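The Seventeenth Fold

At Bikarthorpe they had written the method on one side of paper. Lay the jacket on the bed. Fold it with the two grippers, never with bare fingers. Shake it out and begin again. Oi-ling Chien had agreed to do it 80 times by Thursday.

She had expected the red jacket to be easy, having folded jackets all her life. But the grippers had no sense of touch, and the shell was shiny and slid about. She learned to pinch deep, below the ridge of a seam, and wait a moment before lifting.

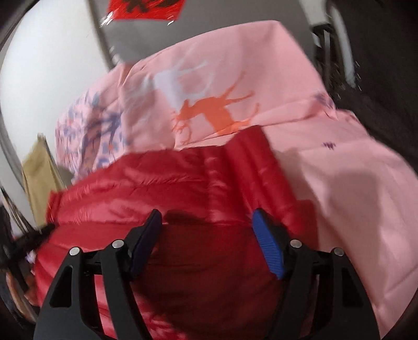 Guilan Bai

Guilan rang at ten in the morning. She had been through the first batch.

"You're stopping," she said. "Fold 17. You hold the sleeve and do nothing for four seconds."

"I was thinking."

"The model has learned it. Kaj ran it last night on the arm. It takes hold of the sleeve and stops, every time."

"Does it fold the jacket afterwards?"

"Better than before," said Guilan. "Kaj wants to know what you were thinking about."

Oi-ling said she would have to look. She spread the jacket out on the pink sheet, collar at the far end, and put the gripper to the sleeve.
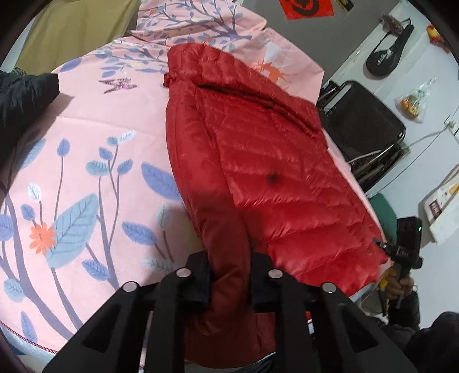 Kaj Arnardóttir

Kaj had cut the pauses out and trained it again. Without them the arm dropped the sleeve in over half its attempts. He put them back and the drops went away. He wrote this up for Florin Lungu in two paragraphs and called the pause "operator settling time".

"It was my mother's jacket," Oi-ling told him when he rang. "I was trying to remember which sleeve she folded first."

There was a silence on the line.

"Which was it?" he asked.

"The left, I think."

He asked if she would do ten more, and take as long as she liked.

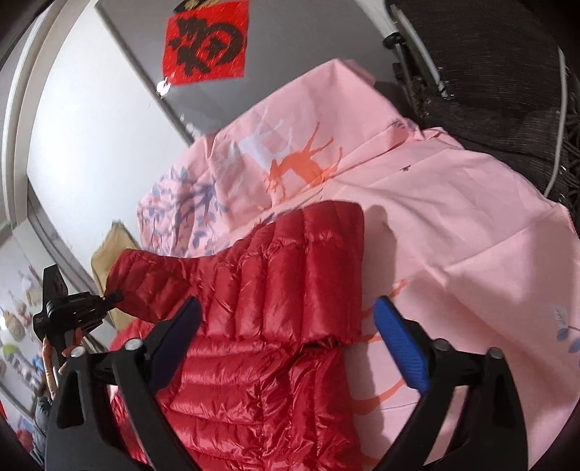
The red jacket, in the gripper.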